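Load-in notes, Bunside, 10/20/21

Wednesday. In the building by two, doors at nine.

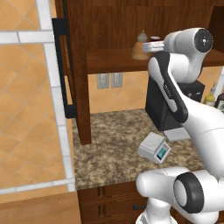
White arm at the kitchen shelf, rendered.

The room has been rewired since August and the house drawing has not been updated to match. The booth feed used to come off outputs 5 and 6 of the stage box. Those now go to the bar delay, and the booth is on a separate pair with its own amplifier in the corridor rack. I found this by sending pink noise to what I believed was the booth and hearing it over the glasses. I corrected the labels with tape and wrote the new patch inside the rack door.

Mains are the same Premeck tops, flown, with the subs on the floor in a single line across the front of the stage. Left to itself that line gives a hot lobe down the center and thin low end at the sides, and the sides are where people stand here. I delayed the outer boxes in steps and walked the floor with a track on repeat. The center came down, the left wall came up, and the right wall stayed weak below 50 Hz. I think the coat room opening is part of it. I left it alone, as more delay began to smear the kick at the front.

System limiters were set by the previous engineer and locked. Halvard Lie has the password and arrived at five. We agreed to bring the sub threshold down by 2 dB and lengthen the release, which had been fast enough to pump audibly on sustained bass. He wanted to keep the old setting as a preset. Saved in slot 6, with the new one in slot 2.

Booth table was the usual problem. Vinyl on the bill tonight, so two turntables plus the players, and the table stands on a hollow riser. With the stylus down on a stopped record and the gain up, it fed back at 43 Hz well before show level. Paving slabs under the deck feet helped. Foam under the slabs helped more. I then high-passed the booth subs at 60 and moved the booth monitors onto stands that sit on the main floor and do not touch the riser. After that there were 9 dB in hand before it rang, which is workable. Both cartridges checked for tracking force. The left one was light and I reset it.

Ifigeneia Triantafyllou played first, from nine until just after eleven. She runs the mixer conservatively and never went into the red, so the front of house gain structure held where I had put it. One request from her — less 3 kHz in the booth. I gave her a cut of three and she was content.

Chornovol came on next with a laptop and interface and no spare cable. The interface output is balanced, the cable they had was not, and there was a ground hum as soon as the laptop charger went in. Isolating transformer on the pair, hum gone. I should put two of those in the drawer and leave them there. Level from the interface was hotter than the decks and I asked for it to be trimmed at the source. It was, for about 6 minutes.

Nemero closed. The only fault in that set was a right channel dropout, which I traced to the phono lead on the right deck. Swapped during a mix on the left deck, and I doubt it was heard past the first row.

Door count at close was 1,289, which is full for this room. The high end fell off noticeably once the floor had filled, as it does. I added a shelf of 1.5 dB from 8 kHz up and took it out again when people started leaving. Level at the desk was held under the house limit all night, with the log exported to the office machine.

Power down in the correct order, amps first. Coiled my own cables, left the house ones hanging. Outstanding: a new lead for the right deck, the isolators, the updated drawing to Halvard, another look at the right wall with the coat room door shut.

Last updated: the following morning, sub delay paragraph corrected

Comments

deckhand_r: Which foam under the slabs? I used packing foam once and it went flat in an hour.

Reply from author: Dense gym mat, cut to the size of the slab. Packing foam compresses too far.

Moss: I was by the right wall and can confirm, the bass was missing there. Good night otherwise.

lowshelf: Have you tried an end-fire array in there, or is the stage too shallow?

Reply from author: Too shallow. We would lose the front of the dance floor.

Recent entries
Stylus wear and when to replace
Bunside in August: first look at the new rack
Balanced and unbalanced, again
Notes on limiter release times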